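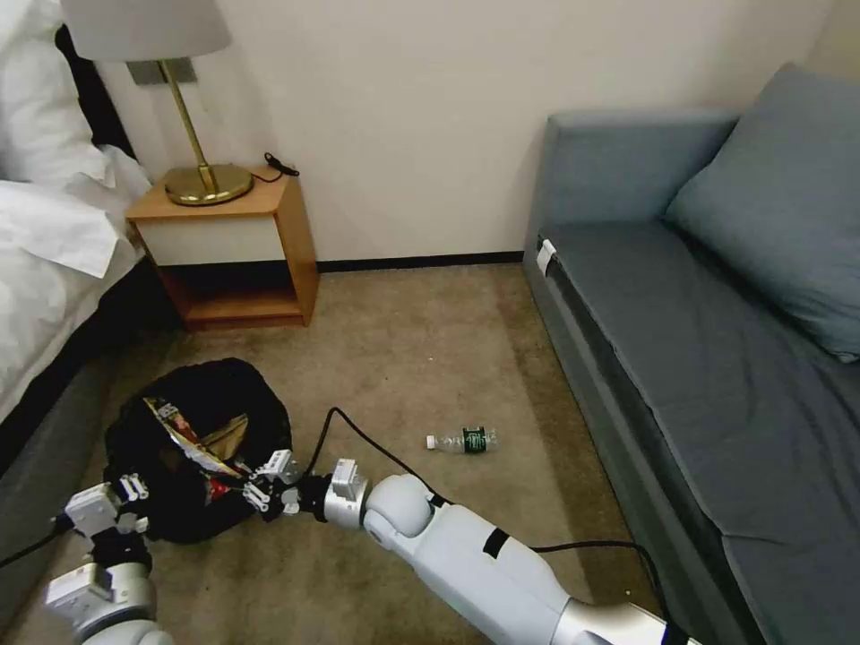

Teaching a pair of arms to pick up a bedroom floor goes better when you plan the demonstrations the way you would plan a paint job, with the prep done before you touch anything. Decide what counts as finished. For us it is every bit of litter in the bag and the arms back out of the way. Then decide which hand does what and stick to it for the whole session. A soft bag is a good case for using both. With one gripper on the left side of the rim and the other near its edge, you can square the bag up or open it wider, and the bottle lying out on the carpet can wait until that is done. If you chase the bottle with one hand and fuss with the bag with the other, you will record two half-jobs at once and the robot will learn both of them badly.

Setting up the floor

Vacuum first. Stray lint and crumbs don't matter much to the arms, but you will keep glancing at them. Leave the furniture where it normally lives and keep the lamp on or off for the whole batch, whichever you prefer.

Use real rubbish. Empty chip bags, a drink bottle with the cap on, a bit of cardboard. Rinse the bottle and shake out the chip bags, or you will have grease on the fingertips by mid-morning and everything will start to slip. Wipe the fingertips with a damp cloth at each break anyway.

Move the litter between runs. Toss it by hand and leave it where it lands, as long as the arms can reach it. People tend to set things down neatly in the same few spots without noticing, and a robot trained on that gets lost when a wrapper is a hand's width over.

Check where the arm cables run before you start. Swing each arm slowly through its full reach and watch the loop. If it drags across the carpet it can shift a light wrapper, and then you have taught the robot to reach for something that has moved.

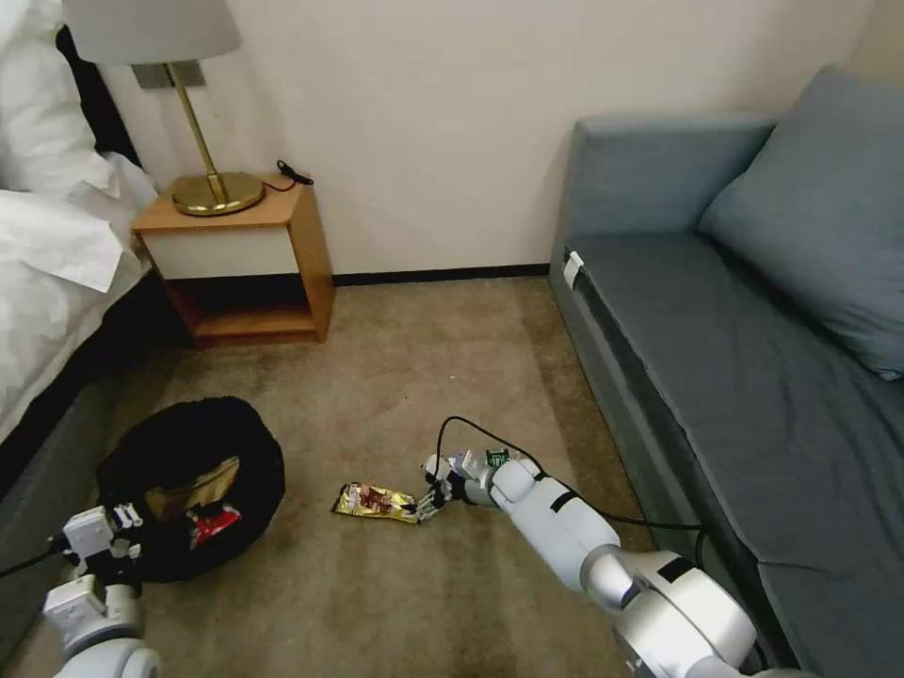
How many times do I have to show it the same job?

Plan on 25 clean runs before you try it on its own, and 50 if the litter is soft or shiny. Throw out any run where you bumped the furniture or had to stop and think.

Driving the arms

Go slower than feels natural, but don't stop. Long pauses get copied along with everything else, and you end up with an arm that hangs over a wrapper doing nothing. If you need to think, think before you press record.

Come down on thin wrappers from above and pinch a raised fold. Flat foil on carpet is the hardest thing in the room. If there is no fold, nudge the wrapper with one fingertip until it buckles, then pinch. Do it the same way each time.

Bottles are easier across the middle, over the label. Grabbing by the cap works until the bottle swings.

Carry low and let go late. The gripper should be over the opening before the fingers part. Most of our misses at the Indville bench were dropped on the rim by somebody in a hurry to get to the next piece.

If you guide by hand instead of with the remote handles, stand behind the arms and keep your sleeves out of the camera's view. We use the remote handles for anything at floor level. It is easier on the knees and your own hands never show up in the recording.

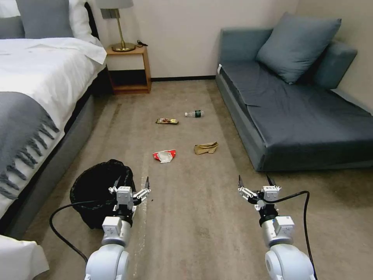
Order of pick-up

Choose a rule and keep it. Ours is nearest first, each arm working its own side, with anything in the centre going to whichever arm is closer to the bin. A different rule would do just as well. Mixing rules is what causes trouble.

Keep the idle arm parked with its gripper open. Don't wave it about while the other one works.

Search this site
Enter keyword
Go

Keeping track of runs

Name each run with the month, the room and a plain word for how it went: good, bump, drop. Keep the drops in a separate folder. A few recoveries, where you drop a wrapper and calmly go back for it, are worth having later on, but only once the clean ones are working. Watch the first and last run of each batch side by side. If the last one is sloppier, you were tired, and the batch should have ended sooner. 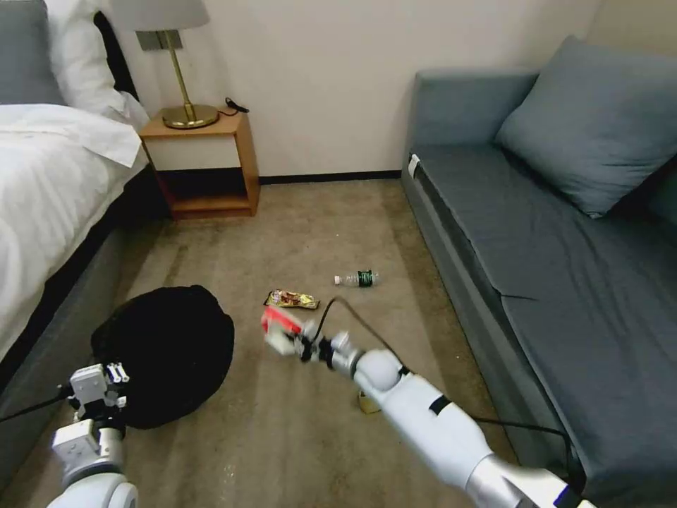
One reader wrote to say that she gets better results doing a whole batch with soft wrappers only, then a batch with the bottle, and mixing them at the end. She also keeps the remote handles at elbow height on an ironing board, and finds her wrists last the afternoon that way. We have tried the ironing board and would add a strip of non-slip shelf liner under the handles.

Posted in September
By the Indville workshop desk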